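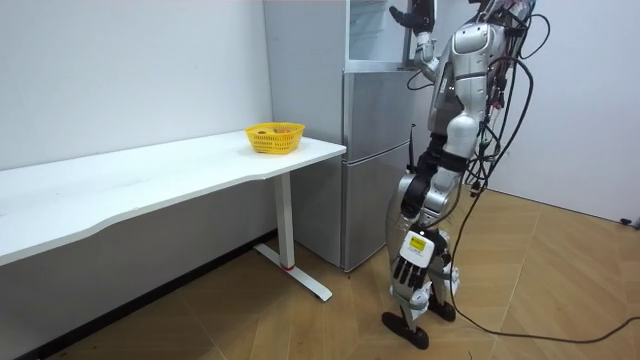
**Cetidlow Residents' Forum > Building Services > Shared refrigerator: revised storage terms**

**Building_Office** (moderator), 9:05 a.m.

Residents are advised that revised terms for the shared refrigerator take effect at the start of May. All items must carry a name and unit number. Unlabeled items will be discarded at the monthly cleaning. Open containers may be kept for no more than 5 days. Questions should be posted in this thread so that the replies remain available to all households.

Fredy Condori, Building Office

**unit23_makowska**, 9:40 a.m.

Thank you for the notice. I wish to register an objection to the limit on open containers. Mustard, pickles and jam keep for weeks, and the former terms recognized this. A single limit for leftover soup and a jar of mustard does not seem reasonable.

Elżbieta Makowska

**northstair**, 10:15 a.m.

I respectfully disagree with the previous post. The former terms listed exceptions, and the exceptions were applied to everything. In March there was an open carton of cream on the door shelf behind the condiments, and it had been treated as a condiment. One limit is easier to enforce.

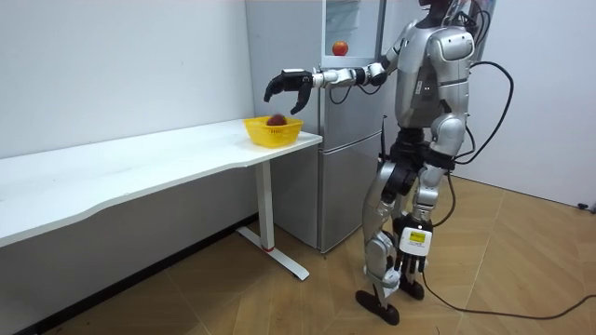

**unit23_makowska**, 10:32 a.m.

The cream was regrettable. It was also unlabeled, and would have been removed under the labeling rule alone. I would ask the Office to consider the following wording:

> Condiments in their original closed jars may be kept until the date printed on the jar.

**Britach_tenant**, 11:20 a.m.

I support the proposed wording, with one reservation. Many jars state "use within 6 weeks of opening" in small print, and the printed date then applies only to unopened jars. Residents should write the date of opening on the lid. I would also request that the fee for replacement labels be withdrawn. A charge of 60 cents for a sticker does not encourage compliance.

**northstair**, 11:48 a.m.

Dates on lids are acceptable to me. I remain opposed to any exception for dairy products, including those described by their owners as sauces.

**Building_Office** (moderator), 2:10 p.m.

The comments above have been noted. The condiment wording will be adopted, with the date of opening required on the lid. Dairy products remain subject to the original limit. The label fee is withdrawn, and masking tape is acceptable.

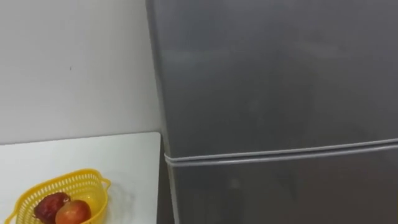 **Zovetti_lane**, 3:25 p.m.

Does the limit on open containers also apply to the freezer compartment?

**Building_Office** (moderator), 3:50 p.m.

Frozen items may be kept for 2 months, provided they are sealed and labeled with the date of freezing.

**unit23_makowska**, 4:05 p.m.

The revised wording is satisfactory. I withdraw my objection.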